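読めるのに、読まない
中級で止まった大人たちと、やさしい本の棚

オズレー(Osley)の駅前から坂を下りたところに、語学教室カベーリョ(Cabello)がある。一階がパン屋で、教室はその二階と三階を借りている。夕方の授業が始まるころには階段までパンのにおいがして、仕事帰りの受講者はたいてい何か買ってから上がってくる。

スペイン語の中級クラスを受け持つロドリゴ・ペニャルベル(Rodrigo Peñalver)さんは、この教室で長く教えている。初級を教えていた時期もあるが、今は中級だけを担当する。本人の希望だという。

「初級の人は放っておいても進みます。昨日言えなかったことが今日言える。上級の人は自分で進み方を知っている。困っているのは真ん中の人です」

困っている、とはどういうことか。中級の受講者は、文法の教科書をひととおり終えている。現在形も二つの過去形も習い、接続法も名前は知っている。レストランで注文ができ、道を聞くこともできる。ところが新聞を開くと一段落で疲れてしまい、映画は字幕がないと筋が追えない。そういう状態が一年続き、二年続く。教室に通う回数は減っていないのに、本人には進んだ感じがしない。やがて仕事が忙しくなり、そのままやめる。

外国語の教師のあいだでは昔から知られた現象で、高原にたとえて呼ばれることもある。登り坂が終わり、平らなところがどこまでも続く。

この教室が、中級の受講者に「やさしい本をたくさん読む」ことを授業の柱として課すようになって、3年になる。いわゆる多読である。多読そのものは新しい方法ではないし、英語の学習者なら一度は勧められたことがあるだろう。ただ、勧められてやってみて、続いたという人は多くない。カベーリョの取り組みを見に行ったのは、続かない理由のほうに興味があったからだ。

難しすぎる本を選ぶ人たち

ペニャルベルさんのクラスは8人である。年齢も職業もばらばらで、定年後に始めた人もいれば、配偶者の母語がスペイン語という人もいる。

最初の授業で、ペニャルベルさんは受講者に、家にあるスペイン語の本を持ってきてもらう。毎回よく似たことが起きるそうだ。机の上に並ぶのは、有名な長編小説、詩集、分厚い歴史の本。どれも立派な本で、どれも最初の数ページにだけ鉛筆の書き込みがある。

「書き込みの濃さを見ると、その人がどこでやめたか分かります。最初のページは単語の訳で真っ黒です。次のページは少し薄い。その次は何もない」

大人の学習者は、自分の教養に見合った本を選ぶ。母語で文学を読む人は、外国語でも文学を読もうとする。気持ちとしては自然だが、知らない単語が一行に二つも三つもある文章は、読むというより解読に近い。解読は疲れるうえに時間がかかり、ひと晩かけて半ページしか進まないこともある。筋の面白さにたどり着く前に力が尽きる。

そこで授業では、いったんその本を持ち帰ってもらう。代わりに、教室の奥にある棚から一冊を選ぶ。棚に入っているのは学習者向けに語彙を絞って書かれた読み物と、子ども向けの本、それに短い漫画である。薄いものは中綴じの小冊子で、挿絵のほうが文章より場所を取っている。

ここで抵抗が起きる。はっきり口に出す人もいるし、黙って一番厚いものを取る人もいる。

「五十年生きてきて、なぜ迷子の子犬の話を読まなければならないのか、と言われたことがあります。もっともな質問だと思いました」

ペニャルベルさんはその受講者に、読み終えたら犬の名前を教えてください、とだけ頼んだ。翌週、その人は犬の名前を覚えてきた。ついでに、途中に出てくるパン屋の主人の態度が気に入らないという話を、スペイン語でしばらく続けた。文法の間違いは多かったが、話は通じた。

辞書を閉じる練習

カベーリョの多読には決まりがいくつかある。読んでいる最中は辞書を引かない。つまらなければ途中でやめてよい。読み終えたら、感想をひとことだけノートに書く。感想は母語でもかまわない。

このうち守るのが一番難しいのは、辞書の決まりだという。教科書で長く勉強してきた人ほど、知らない単語を残したまま先へ進むことに強い不安を覚える。調べずに進むのは手抜きのように感じるのだろう。

授業の前半、受講者はそれぞれの本を黙って読む。ペニャルベルさんも前の席で自分の本を読んでいる。話し声はなく、ときどき階下でオーブンの扉を閉める音がする。見学した日、窓際の女性が携帯電話を取り出しかけて、鞄に戻した。あとで聞くと、ある動詞がどうしても気になったのだそうだ。三度目に出てきたところで、たぶん「こぼす」だろうと見当がつき、コーヒーの話だったのでそれで通じた、と言う。

知らない単語の意味を前後から推し量る力は、初めから誰にでも備わっているわけではない。母語では子どものころから自然にやっているが、外国語になると急に使わなくなる人がいる。推し量るには、周りの単語がほとんど分かっている必要がある。だから本はやさしくなければならない。ペニャルベルさんが棚の本にこだわる理由はそこにある。

もうひとつ、速さの問題がある。一文ずつ訳しながら読むと、段落の終わりに来たころには最初の文を忘れている。やさしい本なら訳す前に次の文へ目が動く。中級の受講者の多くは、この「訳さずに分かる」という感覚を教室で味わったことがない。一度味わうと、あとは自分から本を借りにくるようになる人が多い。

もっとも、全員がそうなるわけではない。辞書なしの読書がどうしても性に合わず、文法の授業に移った人もいる。ペニャルベルさんは引き止めなかった。その人は今、文法クラスで楽しそうに接続法の練習問題を解いているという。
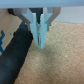

本の棚は、最初から今の形だったわけではない。始めた当初、教室にあったスペイン語の読み物は、講師が里帰りのたびに持ち帰ったものばかりで、難しさも大きさも揃っていなかった。受講者は表紙で選び、たいてい外れを引いた。

転機になったのは、学習者向けの読み物を出している出版社トメメックス(Tomemex)から、まとめて本を入れたことだった。同社の本は背に色の帯がついていて、色ごとに使われる語彙の幅が決まっている。ペニャルベルさんはその色分けを、もとからあった本にも広げた。全部自分で読み、どの色に当たるかを決めて、背にテープを貼っていった。

現在、棚には1,410冊ある。スペイン語が一番多く、英語とフランス語が続き、端のほうにスワヒリ語の小さな一角がある。

スワヒリ語の棚は手作り

その一角を作ったのが、スワヒリ語を教えるキムタイ・サング(Kimutai Sang)さんである。

スペイン語や英語には学習者向けの読み物が豊富にある。スワヒリ語はそうはいかない。東アフリカで広く使われ、話者の数も多い言葉だが、外国で学ぶ大人に向けて語彙を絞った本となると、手に入るものは限られる。子ども向けの本はあるものの、現地の小学生は話し言葉としてのスワヒリ語をすでに身につけているので、文字を覚えたての子に易しい文が、外国人の大人に易しいとはかぎらない。

「ことわざが急に出てきます。子どもは祖母から聞いて知っている。うちの受講者は知りません」とサングさんは言う。

サングさんは初め、多読に乗り気ではなかった。スワヒリ語の名詞はいくつかの組に分かれ、組によって形容詞や動詞の頭につく音が変わる。たとえば「本」は kitabu で、複数になると vitabu になる。「大きい本」は kitabu kikubwa、複数なら vitabu vikubwa である。この一致の仕組みは、表を見せて説明し、練習問題をたくさん解かせるのが確実だと考えていた。

考えが変わったのは、自分で短い話を書いて授業で読ませてみてからだった。市場で籠をなくした女の人が、あちこちで尋ねて回るという、それだけの話である。尋ねるたびに同じ形の文が繰り返される。籠が一つのときと、二つのときとで文の頭の音が揃って変わる。読み終えた受講者に、次に何と尋ねると思うかを聞くと、表を見ずに正しい形で答えた人が何人かいた。

「表で覚えた人は、答える前に目が上を向きます。頭の中で表を探している。あのときは、誰も上を見ませんでした」

以来、サングさんは授業のたびに短い話を書き足している。紙を折って綴じただけの冊子で、表紙の絵は受講者が描く。絵のうまい人が入った年は表紙がよくなり、そうでない年はそれなりである。話の種は、乗り合いバスの車掌、雨の日の結婚式、隣の家の鶏といった身近なものが多い。受講者から、籠の女の人はその後どうなったのかと聞かれて、続きも書いた。籠は見つかったが、今度は傘がない。

書いていて苦労するのは、使いたい言葉を使わないことだという。母語で話を書けば、ぴったりの言い回しが先に浮かぶ。それを消して、受講者の知っている言葉に置き換える。置き換えると味が落ちる。味が落ちすぎると、今度は読む気がしなくなる。サングさんは書いた話をまず声に出して読み、自分が途中で飽きたら捨てる。捨てた話のほうが多いらしい。

会社の休憩室に置かれた本

多読の授業を見学したあと、ペニャルベルさんに勧められて、オズレーの郊外にある歯科器具の会社ロルナデント(Rornadent)を訪ねた。ここではスペイン語圏の取引先とやりとりをする社員のために、カベーリョから講師を招いている。

以前の研修は会話が中心だった。電話の受け方、見積もりの説明、納期が遅れたときの詫び方。場面ごとに決まった表現を覚え、二人ひと組で練習する。役に立たなかったわけではない、と担当の社員は話す。ただ、相手が覚えた台本から外れたことを言うと、とたんに分からなくなった。

「納期の話をしていたら、急に先方の町のお祭りの話になったんです。その週は工場が閉まるという説明だったんですが、お祭りのあたりから聞き取れなくて、最後までただ相づちを打っていました」

研修に読書を加えるにあたって、講師が最初に確かめたのは、いつ読むかということだった。家に持ち帰って読むように言っても、まず読まれない。そこで会社は、休憩室の一角に本を置き、昼休みのあとの時間を読書に充ててよいことにした。仕事に関係のある文章を読ませたいという意見も社内にはあったが、講師は物語を勧めた。器具の説明書なら単語は仕事に近い。けれども説明書には、人が怒ったり、話をそらしたり、言いかけてやめたりする場面がない。

始めて6か月ほどは、目に見える変化はなかったそうだ。読む社員は読み、読まない社員は読まない。休憩室の本は少しずつ傷み、コーヒーの輪がついた。変わってきたのはメールの書き方だったと担当の社員は言う。以前は過去のメールから文をそのまま写していた人が、短いながら自分で書くようになった。間違いはむしろ増えた。取引先からの返事も、前より長くなった。

この変化が読書のおかげなのかどうか、確かなことは言えない。同じ時期に担当者が替わった取引先もあるし、会話の研修も続いていた。ペニャルベルさんも、会社の例を成果として宣伝することには慎重だった。

「読んだから書けるようになった、とは言えません。読む人は、もともと熱心な人かもしれない。私に分かるのは、前は読まなかった人が読んでいるということだけです」

点数になりにくいもの

多読を授業に入れている学校が必ずぶつかるのが、評価の問題である。どれだけ読んだかは冊数や語数で記録できる。だが、記録を競わせると、短い本ばかりを選んで数を稼ぐ人が出てくる。内容の確認テストを課せば、今度はテストのために読むようになる。メモを取り、登場人物の名前を暗記し、読書はまた解読に戻っていく。

カベーリョでも、初めの年には壁に一覧表を貼っていた。読み終えた本の題名を書き込む表で、たくさん読んだ人の欄は下へ下へと伸びた。伸びない人は表の前を通るのをいやがった。表は夏前に外され、今は各自のノートだけになっている。

ノートは見せてもらうことができた。感想欄には「長い」「叔父がひどい」「最後が分からないが面白い」といった短い言葉が並ぶ。途中でやめた本には斜線が引いてあり、やめた理由が書いてあるものもある。ある人のノートには、同じ推理ものが間を置いて二度出てきた。一度目は「犯人が誰か分からなかった」、二度目は「分かった」と書いてあった。

ペニャルベルさんはノートを集めて目を通すが、点はつけない。斜線が続いている人には、少しやさしい色の本を手渡す。逆に、感想がだんだん素っ気なくなってきた人には、ひとつ上の色を勧める。飽きているのに言い出せない人が、ときどきいるのだという。

上の色へ進む時期については、教師のあいだでも考えが分かれる。早めに上げて少し背伸びをさせるほうが語彙は増えるという人もいれば、同じ段階に長くとどめて速さをつけるべきだという人もいる。ペニャルベルさんは後者に近いが、受講者が上げたいと言えば止めない。上がってみて苦しければ戻ればよい。棚は同じ部屋にあり、色の帯を見ているのは本人だけである。

声に出して読むか

取材のあいだに、講師のあいだで意見が食い違っている点がひとつ見つかった。音読である。

サングさんの授業では、読み終えた話を最後に必ず声に出して読む。スワヒリ語は綴りと発音の対応が素直で、単語の強勢もたいてい後ろから二番目の音節に来る。文字を見れば音にできるので、初めての単語でもつまずきにくい。声に出すと、頭の音が揃って変わる仕組みが耳に残る。話の中の人物の台詞は、役を決めて読むこともある。鶏の役は人気がある。

一方のペニャルベルさんは、多読の時間には音読をさせない。スペイン語も綴りと発音の対応は素直なほうだが、音読を始めると受講者の注意が発音に移り、意味が抜けるというのがその理由である。きれいに読み終えたあとで、今の場面で何が起きたかを尋ねると、答えられない人がいる。

音声を聞きながら読む方法なら、二人とも認めている。トメメックスの本には朗読の音声がついていて、受講者は通勤中にそれを聞き、家で本を開く。先に聞くか、先に読むかは人による。聞くだけでは分からなかった箇所が、読むと知っている単語ばかりだった、という経験をした人は多い。目では知っているのに耳では知らない単語が、中級の受講者にはたくさんある。

講師の部屋でこの話になったとき、サングさんは、スペイン語のクラスでも一度だけ役を決めて読んでみたらどうかと言った。ペニャルベルさんは考えておくと答え、それから話題は来期の時間割に移った。

もとの本に戻る日

見学の最後の日、授業の後半で、受講者のひとりが初回に持ってきた長編小説を鞄から出した。子犬の話に文句を言った、あの人である。久しぶりに開いてみたが、まだ難しい、と言う。けれども鉛筆の書き込みが途切れた先を、今度は訳をつけずに読んでいる。分からない段落は飛ばし、分かる段落に来ると速くなる。

読み通せそうかと尋ねると、分からない、と答えた。途中でやめるかもしれないし、もう少し棚の本を読んでから戻るかもしれない。今は、主人公の兄が町に帰ってくるところまで読みたいのだそうだ。帰ってくることは、前に翻訳で読んで知っている。

六月には、スペイン語とスワヒリ語のクラスが合同で本の交換会を開く。家で眠っている外国語の本を持ち寄り、欲しい人が持って帰る会で、去年は旅行案内書が一番先になくなった。スワヒリ語の側からは、サングさんの冊子の新しい号が出る予定だという。傘の話の続きかどうかは、まだ決まっていない。

授業が終わると、受講者は借りる本を選びに奥の棚へ向かう。窓際の女性は前の回と同じ色の帯から一冊を抜き、裏表紙のあらすじを読んで戻し、隣の一冊を取った。貸し出しの帳面に名前を書き、パン屋が閉まる前にと言って、急いで階段を下りていった。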